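Kokmont Household Navigation Group
Minutes of the fault review meeting
3 July 2018, 10:00, upstairs meeting room

Present: Aitana Moya (chair), Hanan Jaber (perception), Gonzalo Llorente (simulation), Tanvir Bepari (motion and safety), Araceli Ortuño (minutes)
Apologies: none

1. Minutes of the previous meeting

Approved with one correction. Under item 4, the bumper supplier should read Benítez, not Ballel. Ballel makes the wheel encoders only.

2. Actions carried over

Tanvir has replaced the cracked bumper strip on the second Zalla base. Closed.

Hanan has not finished the depth noise write-up. She asked for it to be left until the present fault is dealt with. Agreed, carried over.

Gonzalo has moved the nightly runs to the new server. Two runs failed on the first night from a full disk and were repeated. Closed.

3. Fault 383: base drives over soft object on floor

3.1 Background

Tanvir summarized the fault for the minutes. During a fetch task in the test apartment, the Zalla base drove onto a bag lying on the floor. The bag was pulled under the front edge and wrapped around the left drive wheel. The wheel stalled, the right wheel kept turning for a short time, and the base swung left and hit the leg of a table. The bumper on that side did not trip. Hanan pressed the stop button from the doorway. There was no injury. The wheel motor was warm when the cover came off, and the bag had to be cut away.

Aitana asked how long the wheel was stalled before the stop. Tanvir said the log shows 13 seconds between the first high current reading and the button. The stall protection should have cut in well before that. It is treated as a separate fault under item 4.

3.2 Reproducing the fault in simulation

Gonzalo built a room in the simulator to test the detection side without risking the hardware. He ran 300 fetch tasks in it with the same planner settings that were on the base. The start position, the lighting and the furniture were varied. The object on the floor was kept light and soft-looking in all of them.
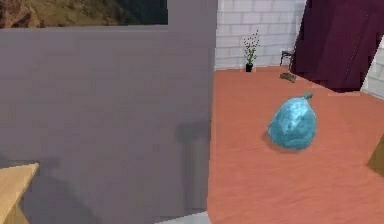 The planner only asks the floor classifier two things, whether a patch of floor is free and how sure it is of that. Hanan went through the runs with this in mind and found that the classifier was labeling small rounded objects as floor with a high score whenever the height estimate came in under the threshold. The blue bag out on the orange floor is an easy object for a person to pick out, and the color alone ought to be enough, but the classifier in its present form gives color very little weight. It was trained that way on purpose after the trouble with rugs last year, when every patterned rug was being treated as a wall. Hanan said she still thinks that was the right fix for rugs but it went too far.

Gonzalo pointed out that large surfaces close to the camera make things worse. With a big flat panel taking up much of the view, the ground plane is fitted on fewer points and tilts slightly. A tilt of that kind is enough to push the height of a low object under the threshold. Tanvir asked if the same thing could have happened in the apartment. Gonzalo said yes, the base had just come around the side of a cabinet when it picked its path.

Of the 300 runs, 10 ended with the base driving onto the object. In every one of the 10 there was a large near surface in view when the path was chosen. Aitana asked for the word "every" to be checked against the logs before it goes to the client. Gonzalo will do this.

3.3 Discussion

Tanvir's view was that lowering the height threshold would be the quickest change. Hanan disagreed. At a lower threshold the floor in the apartment produces false obstacles at the joints between tiles and the base stops every meter or so. She tried it on Friday and it could not get out of the kitchen.

Hanan would prefer to fix the ground plane first. It can be held over from the previous views when the current one has too few floor points. The base moves slowly enough for this to be safe. She can have a version ready for simulation this week. The color weighting would follow, and needs retraining.

Gonzalo asked if soft objects should be treated differently from hard ones once they are detected. At present the planner will accept a narrow gap beside any obstacle. A bag can move in the draft from the base's own fan. Tanvir said he had seen this with paper but had not thought of it as a hazard. Agreed that the clearance should be increased for anything on the floor that is not in the furniture map, whatever it is made of.

Araceli asked about cords and socks, which come up in the client's own notes. Hanan said these are thinner than anything tested so far and the present sensor will probably miss them. It was agreed that this is a known limit and has to be stated in the user guide in plain words, on the first page of the safety section.

3.4 Decisions

The ground plane fix goes in first and is tested alone, so that its effect can be seen before anything else is changed.

The height threshold stays where it is for now.

The clearance change goes in after the ground plane fix has passed.

The full set of runs is to be repeated after each change with the same starting conditions. No selected subsets.

4. Stall protection and bumper

Tanvir has found the cause of the late cutoff. The current limit for the drive wheels was raised in the settings file when the base was being tested on the thick carpet, and it was never put back. The file was then copied to both bases. He has restored the original value on both and checked it by blocking the wheel with a wooden wedge. The motor now cuts out in under a second.

Aitana asked who had approved the change at the time. Tanvir said it was his own change and he had made no note of it. It was agreed that changes to any safety limit will from now on need a second person's initials in the logbook, and that the base will refuse to start if the file does not match the signed copy. Gonzalo offered to write the check.

When one wheel cuts out, the other must stop as well. It does not do this now. Tanvir regards this as the more serious of the two problems, as it is what sent the base into the table. He will change the firmware so that a fault on either wheel stops both and releases neither until the button is reset by hand.

The bumper did not trip because the contact was too high, above the strip. Moving the strip up leaves a gap at the bottom. Benítez sells a taller one but it would foul the charging dock. Tanvir to bring measurements to the next meeting. No decision.

5. Use of the test apartment

Until the stall and wheel changes are confirmed on both bases:

No driving with fewer than two people in the room, one of them holding the stop button and doing nothing else.
Speed limited to the slow setting.
Floor to be cleared before each run, including bags, packaging and cords.
No visitors inside the taped area.

Hanan noted that clearing the floor means the fault cannot be tested there at all. Aitana said that was the intention. Floor object tests stay in simulation until she has signed them off.

6. Report to client

The client has been told by phone that there was an incident and that driving is restricted. They want something in writing. Araceli will draft one page with the facts, the two causes and the restrictions. It should not give a date for a fix. Aitana to review before it is sent.

Gonzalo asked if the simulator results should be included. Agreed to include the totals, with a sentence saying that the simulated bag does not wrap around a wheel. The simulator treats it as a fixed shape, so the runs say something about detection and nothing about what happens after contact.

7. Any other business

The spare stop button has a sticky contact and should not be used. Tanvir has put red tape on it. A new one is on order.

Hanan asked for the door of the test apartment to be propped open during runs. The person with the button had to push past it last time. Agreed.

The cabinet keys are missing again. If found, please return to Araceli.

8. Actions

Gonzalo: check the 10 failed runs against the logs for the near surface condition.
Gonzalo: write the settings file check.
Hanan: ground plane fix, ready for simulation this week.
Hanan: estimate of time needed for retraining with color.
Tanvir: firmware change to stop both wheels on a fault.
Tanvir: bumper and dock measurements.
Tanvir: clearance change, after the ground plane fix has passed.
Araceli: draft report to client.
Araceli: wording on cords and thin objects for the user guide.
Aitana: review report, sign off restrictions notice for the apartment door.

Next meeting: same time next week, same room. Fault 383 stays open.

Meeting closed at 11:25.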